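About us

I'm the person behind Dekomus, and if you've landed on this page you're probably trying to work out whether you can afford a robot, or whether the quote sitting in your inbox is a sensible one.
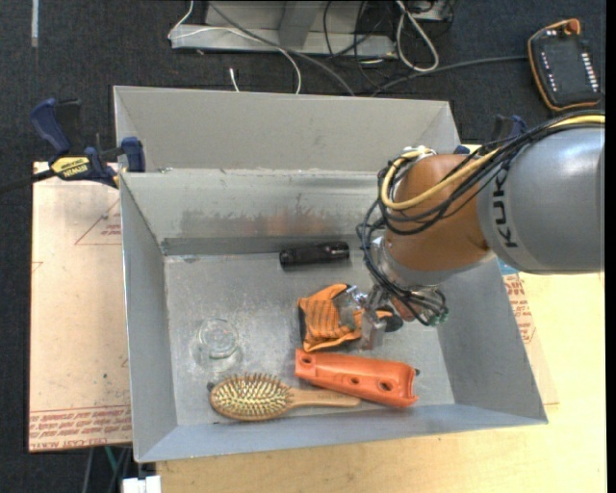
I started the business after eleven years on the buying side of a mid-sized packaging company, where my job was to stand between the engineers, who wanted everything, and the finance team, who wanted to know why last year's everything was still under a tarp. I liked both groups. I also noticed that neither of them had anyone to ring who wasn't trying to sell them something. So in July, a good few years ago now, I rented a desk, printed some cards with the wrong postcode on them and became that person.

Dekomus is a small planning and purchasing practice for automation equipment. We help manufacturers, repackers, recyclers, labs and the odd school work out what to buy, what it'll cost over its life, and what order to buy it in. We don't sell robots. We don't take a commission from anyone who does, and we never have, although I've been offered some very nice lunches.

There are six of us these days. Three came from integration work and can tell you by squinting at a floor plan where the cables will end up. One is an accountant by training who went back to school for mechatronics (brave!). One looks after contracts. And there's me - I mostly talk to people and build spreadsheets, and I've made my peace with that.

What we do all day

Most projects start with a phone call that goes something like "we've got money approved and we have to spend it by the end of the financial year". Fine, we can work with that. It isn't my favourite way to start, but it's a real one and half our clients arrive like that.

The first thing we do is go and look. I want to see what your people pick up, put down, turn over, drop and swear at. Mixed loose items in a bin are a very different budget to identical parts on a tray, and I've seen quotes where the two were priced as if they were the same job. If your parts are shiny, squashy or see-through, tell us early. Glass and clear plastic can be a headache for a camera, and soft things like gloves never lie the same way twice. Those things push money out of the arm and into the gripper, the vision and the testing, and people are often surprised by how much.

Then we write what we call the plain budget. It's a spreadsheet with a covering letter, and it has a line for everything we can think of: arm, controller, gripper, spare fingers, cameras, lighting, guarding, safety assessment, floor work, power, air, freight, training, a support plan, and a line simply called "Tuesdays" that used to have a longer name and covers all the hours your own staff will lose to the project. Our last full template ran to 808 rows. Nobody needs all of them. We cut it down for each client, and a small single-arm cell might finish up with a page or two.

After that we help you go to market. We write the spec, we send it to suppliers you choose or ones we know, and we line the answers up side by side so you're comparing the same thing. We sit in on the demos too, if you'd like company. I ask the dull questions about lead times and what happens when the cable needs replacing.

A bit about how we think

I'm a big believer in trying before buying. We always ask for a bench trial with the client's own objects, the awkward ones included, and we ask for it to be paid for properly. Free trials tend to be done with the supplier's favourite parts. A paid one gives you the right to turn up with a box of your worst stuff and say go on then.

The bench doesn't have to be pretty. Clamps, a borrowed table, cables where they fall, all fine by me at trial stage! I would much sooner see a client spend on trial hours than on a tidy enclosure for a process that's going to change three times. The tidy part comes later and it has its own line.

We also like buying in stages. Stage one is the smallest cell that can teach you something. Stage two is the one that earns its keep. Plenty of suppliers will offer a discount if you order both at once, and sometimes that's worth taking, but do the sums on what it costs you if stage one tells you to change your mind. We'll do them with you.

Second-hand is fine by us as well. A used arm with a clear service history can be a lovely buy. What you want to check is whether the controller is still supported, whether you can get the licences moved to your name, and whether anyone within a day's drive will come and service it. I've talked a few clients into used gear and a few out of it.

Some work we're proud of

Stutora was our first proper client and they're still with us. They sort returned household goods, so every bin is a lucky dip, and they came to us with a quote for a full line. We ended up splitting it into three purchases over two years. The middle one got delayed while they moved premises, which was stressful for everyone, but since the big money hadn't been committed they could redraw the layout for the new building without tearing up a contract. Their second cell now handles nearly 400 different items. The third is in this year's budget, with a question mark beside the conveyor.

Pusen is a training provider that wanted a teaching cell for apprentices. Their problem was the opposite one: a fixed grant, a firm deadline and no idea what to leave out. We spent a long afternoon with their teaching staff going through what an apprentice has to be able to do at the end of the course, and worked backwards to the gear. They dropped the second arm and bought more teach pendants time, more consumables and a proper set of spares (apprentices are hard on grippers, as they should be). They came in under the grant and used what was left on flooring, of all things.

Then there's Tiwari, which isn't a client. It's the name of our own planning tool, the thing that grew out of my spreadsheet. You put in your shifts, your wages, your reject rates and your quotes, and it shows you when the purchase pays for itself and what happens if you're wrong about any of it. We give clients a copy at the end of the job and they can keep using it without us. It's a bit ugly and the printing is dreadful. We're working on the printing.

We don't win them all. A client a while back bought against our advice and it went perfectly well, and I got a very cheerful email about it. I also once left freight insurance off a plain budget. It has been on row 9 ever since, right up near the top where I can't miss it.

What it costs to work with us

We charge a fixed fee for each stage and we tell you the fee before we start. There's a first-look visit, a plain budget, a tender stage, and a follow-up review after the equipment has been running for 6 months. You can stop after any of them. Plenty of people take the plain budget and run with it on their own, and I'm quite happy to see that.

If you're a school, a community workshop or a sheltered employer, ask about our reduced rate. We set aside a few of those each year and they do fill up.

We work mostly in person within a few hours of the office, and by video further out. For the video ones we'll post you a short list of things to measure and ask you to walk us around with a phone. Wear comfy shoes and please film the ceiling, we always need to know what's up there.

When to call us

Early is lovely. Before you've spoken to a supplier is ideal, and before the budget round closes is a must. If you've already got a quote, send it over along with whatever you sent the supplier to get it. Often the gap between those two documents is where most of our work turns out to be. If you've already bought the thing and it's sitting in a crate, ring us anyway, we've had a few of those and there's usually a sensible way forward.

It helps if you can tell us:
what you're handling, and how varied it is
how many shifts you run
how much floor you can spare
who has to sign off the money, and when they meet
what you'll do if the answer is "wait a year"

That last one gets some long silences on the phone. I ask it every time.

The contact form goes straight to me and I answer most messages the next working day. If it's tender season I might be a bit slower, in which case have another go, I won't mind.

Page last updated Jan 1, 2025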